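Home | Issues | Methods | Archive | Contact

3.2 Bench conveyor and table layout

The small conveyors used in teaching labs are usually bought for their price and then judged by how they wear. We looked at one green-belted unit, listed in our records as the Stoslow bench unit, on a tan tabletop marked out with blue tape (Figure 3). The belt is driven from the side by a short timing belt on two pulleys. Power comes in through a barrel connector.

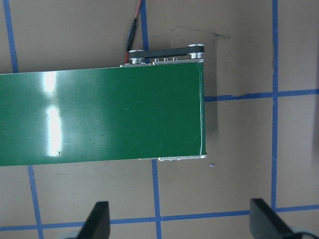 Reading time: 4 min

Figure 3. Green belt unit on the taped table, with the timing belt and its two pulleys along one side.

The smooth belt surface reflects light strongly. Jiang reported the same problem with glossy belts and suggested a matte cover. We left ours bare. Belt tracking was checked after 781 cycles and again after 2603. The planned total was 4000, but the November session ended early. Tape lines were replaced when they lifted at the corners.

Comments (2)

beltandbench: Did you retension the timing belt between checks? Ours needed it by 982 cycles.

mill_rd: Table 2 lists the Juritz rollers but the text doesn't mention them again.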